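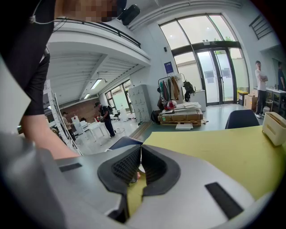 The fault report on our hand-held grippers ran to two pages and blamed the pads. I signed it, and I think it was wrong. More to the point, I think most reports of this kind are wrong in the same way, and the habit deserves an argument.

The facts are short. Over one collection period in December we recorded 581 demonstrations with the hand-held units. Of these, 49 showed a jaw width that disagreed with the video. The fingers were visibly closed and the log had them open by several millimeters, or the reverse. A policy trained on the full set learned to close late. On the arm, in the Khoury cell, it dropped parts at the transfer point and on one occasion drove a half-gripped bracket into the fixture hard enough to trip the force limit. The stop worked. The bracket landed inside the guard.

The report found that the finger pads had worn, that the worn pads let the fingers travel past their calibrated zero, and that the remedy was to replace pads every 200 cycles. All of this can be measured. Pads do wear. We replaced them, and the next batch was better.

It was better for the wrong reason. To change the pads on a Fladari unit you remove the finger, and when you refit the finger you have to run the zero routine. The old procedure called for the routine once per shift. The new pad schedule forced it several times per shift. Ruba Qudah, who maintains our logging software, pulled the offsets and found that the error grew with time since the last zero and had almost no relation to pad age. Two units with new pads drifted as badly as the rest. The cause was a set screw on the encoder hub, backing out under repeated squeezing.

A loose set screw is an ordinary fault. What bothers me is that our process had no way to find it. We stopped at the first part that was visibly out of condition. A worn pad can be held up in a meeting. A screw that has turned 35 degrees inside a housing cannot, and so the pad got the blame and the screw stayed in service.

There is a second problem, and I hold it to be the more serious one. We treated the hand-held tool as harmless. It has no motor. The operator supplies the force, and the worst direct injury is a pinched finger. For that reason it was exempt from the inspection sheet that applies to the arm. But the tool's output becomes the arm's motion. An error in the hand-held encoder is an error in a machine that can break a wrist, delayed by a few weeks and one training run. The inspection regime should follow the data, and ours followed the motor.

Colleagues at Breltthorpe object that this would put every camera mount and cable tie under safety review. I don't accept that. The rule can be narrow: any sensor whose reading is used as a commanded value gets a witness mark, a zero check at the start and end of each session, and a rejection threshold in the logger. Gramer already does the first two for its torque wrenches. The check takes less than a minute per unit.

The cost they don't mention is discarded data. If the end-of-session zero fails, the whole session is suspect, and people who spent an afternoon squeezing grippers will not like seeing it thrown out. They should see it thrown out anyway. We kept ours, filtered it by eye, and trained on it.

I have asked for the original report to be withdrawn and reissued with the set screw as root cause and the pads as a contributing factor at most. The request is still open. In the meantime the hubs have thread locker and a paint line across the screw, and the 200-cycle pad interval remains in the procedure.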